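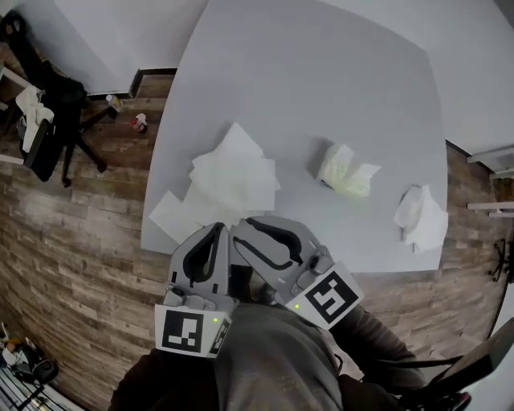

Paper Napkins at Grovotton Cafeteria
Student project report, October 10, 2022

Our question was simple: do people take fewer napkins if they have to pull them out one at a time? At lunch we swapped the open stack by the trays for a Lesik dispenser and left the stack by the soup counter alone.

We handed out 200 survey slips and got 179 back, way more than we hoped for! Most people said they grab a handful without thinking, and plenty admitted that half of it goes in the trash clean. Soup days were the worst – everyone stocks up.

On the first day 80 napkins went from the dispenser before noon, and the open stack had to be refilled twice. We loved seeing that gap, although the soup line is longer, so the comparison isn't totally fair.

Next we want to try cloth napkins at the Clurkness campus. The kitchen there already washes its own towels, and we still need to ask who would do the folding.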